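Greltano opens nominations for its 2025 Civic Honors

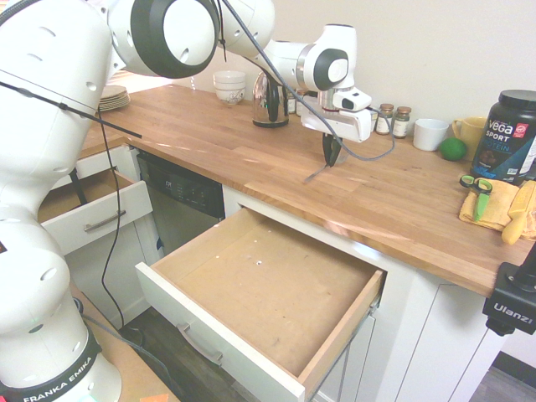 Greltano, 2025-03-04. I get to write this release every spring, and it's my favorite one of the year, so bear with me if I go on a bit. Nominations for the Greltano Civic Honors are open! You can put forward a neighbor, a teacher, a bus driver, your old swim coach (please do), anyone who has lived or worked in the city for at least three years.

We'll give out 11 medals this time, one more than the 10 we had last year. The extra one is the new Edwood Medal for work in local history and music, and it can be awarded to someone who has died. People have been asking us for that since I started in this office, and the city council finally voted it through in December.

Forms are at the Distia Library front desk and at all 16 neighborhood service counters. Fill in both sides, add two letters of support, and hand the whole thing back at any counter. I read every form myself before the judges do, and I promise I don't mind messy handwriting. Long letters are fine too.

The medals will be handed out at Yoon Hall, with the mayor presenting and the city youth band playing. Families of honorees get reserved seats, and everybody else can just walk in. There's coffee afterward in the lobby.

If you nominated someone last year and they weren't picked, you're welcome to send the same form again with a fresh signature.

Press contact: Civic Honors desk, Greltano City Hall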